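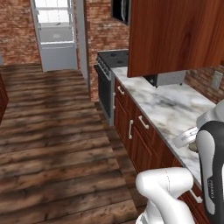 *Computer view of the room: dark boards, brick walls and the white doorway, with the kitchen area to the right.*

Hello Shirley,

Progress report number two for the Pulencombe Bread Project, covering spring up to the end of June. Your form asks for "activities, spending, changes and learning" and I've more or less kept to that order, but I do wander a bit, so bear with me. Gordon has read it through and taken out the worst of my brackets (not all of them!).

## What we've been up to

The big thing since my last report is that the Thursday-style evening sessions you heard so much about are gone and we now bake in the mornings. I was dead against it. I thought we'd lose everyone with a job. But the people who work shifts at Jollach come off at six in the morning, wide awake and starving, and they'd much sooner knead something than go home to a dark house. So we open up at 7.30, Bello gets the first dough on the go, and by the time the school-run parents wander in there's already toast.

We had 13 regulars by the end of June, and that's regulars in the sense of people I'd ring if they didn't turn up. Plenty more come once or twice. A few only come for the sourdough mornings and vanish when it's rolls, and that's fine by me.

Bello Okeke is leading most of the teaching now. He's a much better teacher than I am, I'll say that freely, as I tend to grab the dough off people. He has started everyone on a plain white tin loaf and won't let them near seeds or rye until they've made it three times running. There was some grumbling. Then the third loaves came out and the grumbling stopped, and I've eaten more good white bread this quarter than in the last ten years put together.

We also gave bread away, as promised. 328 loaves went out through the food cupboard at the library and the lunch at St Anne's hall. I'd guessed a lower number in the application, mostly out of nerves. The one hiccup was a batch in May with no salt in it whatsoever, my fault entirely, which the lunch cooks very kindly turned into bread pudding and didn't mention until I asked.

## The recipe booklet

Slower than planned. Yamila Salinas has been sitting down with people and writing out how they do their bread at home, and it's lovely work but it takes ages. Half of them don't measure anything. She'll get "enough flour", and "warm water, you know, warm", and then she has to go round to their kitchen with a set of scales and catch each handful before it goes into the bowl.

She has nine recipes finished and tested. I'm especially pleased with the flat potato bread and a sticky malt loaf that came from a retired bus driver's mother. Both work first time in an ordinary oven, and that was our rule from the start: if it needs a stone, a steam tray or a lot of swearing, it doesn't go in.

In the application I said the booklet would be printed by midsummer. It won't be. I'd like to move that to the autumn please, for the same money. Gordon has a printing quote that holds until then. If you need a formal letter for that change let me know and I'll write one, otherwise please take this as me asking.

## Money

The full sheet is attached, and Gordon will answer questions on it far better than I can. In short, flour cost us more than we budgeted and everything else cost a bit less. We changed mills in April, after two deliveries from the old one came late, and the new flour is dearer but we throw far less of it away. (The old stuff came in paper sacks that split if you looked at them. I was sweeping it out of the car for weeks.)

The biggest single purchase was the second-hand dough mixer, at £218, and that was a bargain. It's loud. It also walks along the worktop if you leave it on its top speed, so we don't. We had set aside quite a lot more for a mixer, and I'd like to put what's left towards bus fares, if you're happy with that. Two people have told me straight out that the fare is what decides whether they come, and I suspect there are others who haven't said.

We haven't touched the equipment repair line. I'm leaving it alone in case the mixer does something dramatic over the summer.

## What hasn't gone well

The teenagers. I said in the application that we'd run a group for 14 to 17 year olds and we tried it over the Easter holidays. Two came on the first morning, one on the second, and on the third it was just me and Bello eating hot cross buns. I think I pitched it wrong. The poster looked like school, and the start time was daft, no teenager in their right mind is getting up for that in the holidays.

Jaxon Poirier at the youth club has offered to let us go to them instead, early evening, and do pizza dough in their kitchen. It's a tiny kitchen but they're already there and already hungry! We're starting with a single session in September, and if that works we'll book in a run of them. I'd sooner try it small than promise you another group and have to write this paragraph again.

The other thing is the waiting list for the beginners' mornings, which I've not been handling well. I was keeping it in a notebook, and the notebook went through the wash. Everyone I could remember has been phoned, with apologies, and Yamila has set up a proper list that isn't in my coat pocket.

## Something I keep thinking about

You asked last time how people's confidence was changing and I gave you a rather feeble answer. I still don't have a neat way to measure it. What I can tell you is that one of our quietest bakers, who for the first month asked Bello to check every single stage, showed a new starter how to shape a loaf in May without anyone asking her to. She did it slightly wrong and so did he, and they both came out as very respectable loaves.

We did try a feedback form. People ticked "very good" all the way down and drew a smiley face. I'll have another go at the questions before the next report, and if Jaraten has a form that other groups have got on well with, I'd love to pinch it.

## Next few months

We're shutting for most of August, as half the regulars are away and the ovens make it unbearable. Bello is going to use the time to write up his teaching notes so that someone else could take a morning if he's ill. At present that someone is me, and see above about grabbing the dough.

Then it's the pizza session in September, the booklet off to the printer after that, and a harvest loaf for the library window, which has been promised to them by somebody (me, apparently).

You'd be very welcome to come and see a morning. Come before nine if you want toast.

All the best from everyone at Pulencombe, and two things I need back from you when you have a minute: a yes or no on the booklet date, and a yes or no on the bus fares.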